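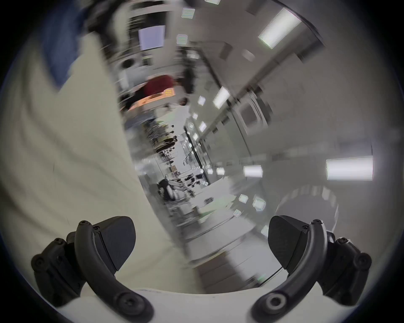 Slide 1. A long corridor, brightly lit.

Good afternoon. My talk is on sleep and night shifts. In Ernbridge we asked 2,617 night workers one question: when do you go to bed after work? Most said, "When I can."

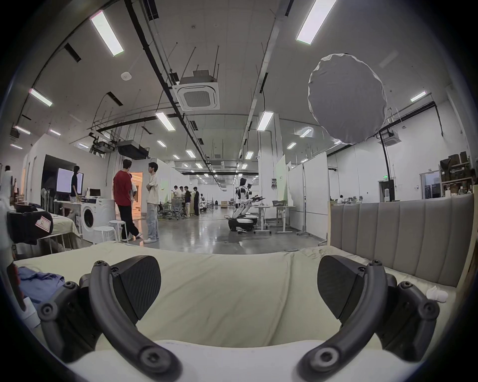 PART 2: THE BEDROOM
Speak slowly. Light in the morning tells the body to stay awake, so the curtains matter more than the mattress. Mention the Fasel study - only two minutes.

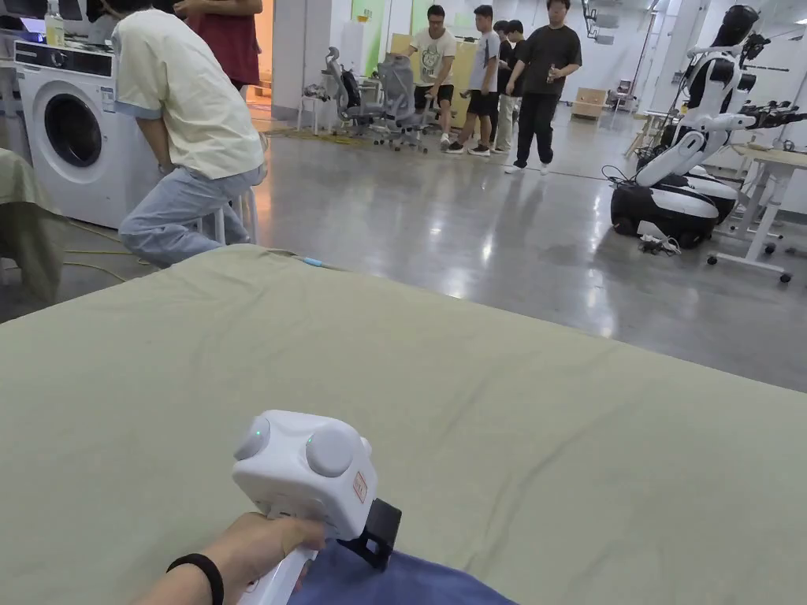 Walter Cabrera wrote to me after the Benavides talk that dark curtains did little for him, and that it was the phone which kept him awake. Read this aloud, then wait for hands.

Next, naps. A short nap before the shift helps many people. Do not promise that it helps all. 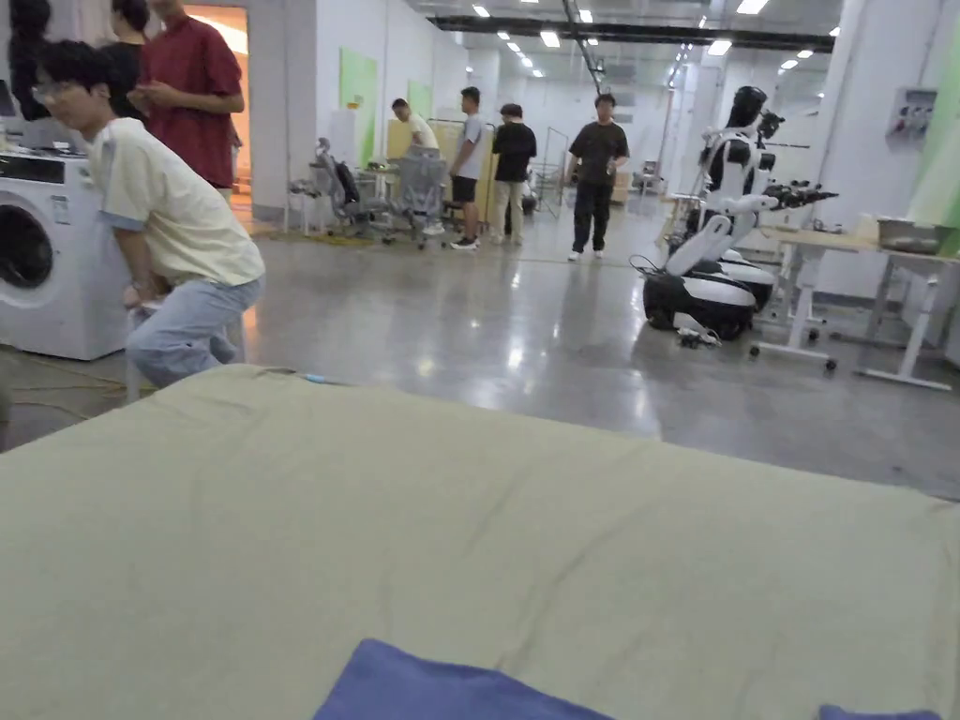

Slide 4. Pale green sheet, blue cloth.

Close with the Eltitz schedule: three nights, then rest. Questions until 4 p.m.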